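Cirnero hand-held gripper - parts kit

The Cirnero is a two-finger gripper you hold and work with a trigger. It is sold as a kit of printed parts, screws, pads and a printed build guide, for people putting one together at home or in a shared workshop. The design is by Joscha Lammers, and the finger geometry was reworked by Bernd Dreßler for the second version, which is the one on sale now.

The kit contains the body in two halves, a pair of fingers, the trigger and its return spring, soft pads and all fixings. A camera is not included. The mount on top takes the Bretus plate, and there is a blank plate in the bag if you want to drill your own. You will need a 2 mm hex key, a small file and a flat surface to work on. Glue is only used for the pads. 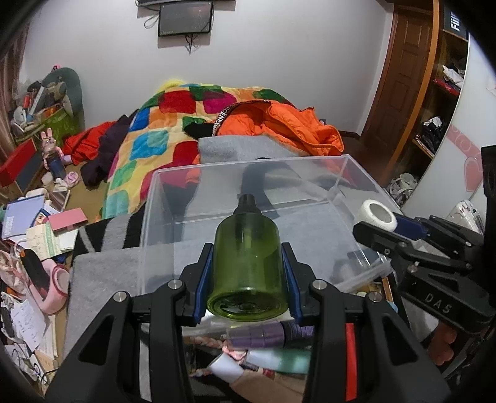
Pads wear out before anything else on a gripper, and we sell them separately in packs of 40. Rub the finger faces with fine paper, wipe them, glue the pads on and leave the whole thing clamped overnight. Start testing with something that has a plain round body. A plastic bottle with a screw cap, like the green one between the blue pads, shows straight away whether the two faces meet it evenly. If it leans to one side, loosen the finger screws, square the fingers up and tighten again. Go easy on the screws as the holes are threaded straight into the plastic.

Opening width is 80 mm. The spring supplied suits objects up to 300 g. A stiffer one is listed under spares, but it makes the trigger tiring over a long session and most builders stay with the standard one.

Version one fingers do not fit the current body. Owners of the older kit can order the Jakasa adapter, which comes with longer screws.

Parts are printed in black. Other colours can be made to order, except the trigger. Orders placed in November go out with the next print batch, and we send an email when yours is packed.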